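Storing Winter Bedding in a Small Student Room
Project report, Household Studies, second year
Trinh Hồ
October 3, 2023

1. Why I chose this subject

In our residence each student has one wardrobe and the space under the bed. The bedding for cold months is thick and takes nearly the whole wardrobe. My project partner Zyanya Cuautle and I wanted to find a way of folding and keeping a quilted blanket so that it stays clean until November and does not lose its shape.

2. What we did

We tried three ways: folding in a square, rolling from the short side, and folding in long thirds and then rolling. Each way was left for seven days under the bed. Before every folding we laid the blanket open on a checked plastic covering, so that dust from the floor could not reach it, and pressed the air out with flat hands.
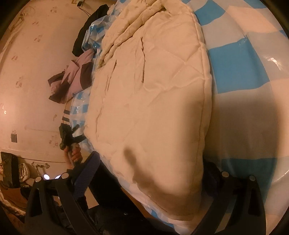

The pressing took longer than the folding itself. If we went too fast, the air moved to the other end and the filling rose again there. We learned to begin at the closed end and go slowly to the open one – two people are better for this, but one can manage.

3. Results

The square was the quickest, but it left hard lines which were still there after one night on the bed. The simple roll left the softest surface, but it was too high for the space under the bed. The thirds with rolling gave a good height and only light lines, and we recommend this way.

4. What was difficult

We did not own a proper storage bag, and we borrowed one from a neighbour for the last test. Its zip was weak. Next time I would also write down the height after each day and not only at the end.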